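Incidencia 356 – Ficha de producto con ISBN duplicado
Tienda en línea de Editorial Irnano
Estado: abierta (otra vez)
Abierta por: Luana Trindade, catálogo
Asignada a: Wellington Barbosa, soporte web

Luana, 9:10
La ficha del álbum de fotografías de la guerra del Chaco muestra la cubierta correcta, el precio correcto y la sinopsis de un manual de encuadernación. Un cliente lo ha comprado y pregunta en qué capítulo empieza la guerra. Adjunto su correo, que es más educado de lo que merecemos.

Wellington, 9:42
Reproducido. La tapa dura y la rústica comparten ISBN en Altard, así que el importador se queda con el último texto que le llega. He corregido el de la rústica a mano y relanzado la carga.

Luana, 10:25
Ahora la sinopsis está bien y el libro pesa 73 kilos. Los gastos de envío a Cuenca superan el precio del álbum, índice onomástico incluido.

Wellington, 11:03
El campo de peso venía en gramos y Altard lo lee como le parece. Fijada la unidad en la plantilla. De paso he visto que «Sea el primero en opinar» sale en fichas que ya tienen 4 reseñas – lo abro aparte, como incidencia menor.

Luana, 12:30
Peso bien. La galería de páginas interiores sigue sin cargar en el móvil. 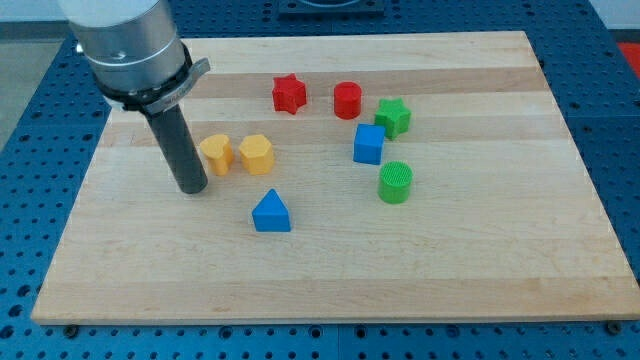
Wellington, 12:51
Caché del servidor de imágenes. Vaciada en Xavier y en Hunda, que llevaba sirviendo la versión de octubre con una lealtad admirable. Prueba en ventana privada.

Luana, 13:15
Carga. Tarda unos 2 segundos, que para esta casa es vértigo. Falta que el botón de lista de deseos deje de añadir el manual de encuadernación.

Wellington, 13:20
Ese botón guarda el identificador antiguo. Lo miro después de comer. No cierres.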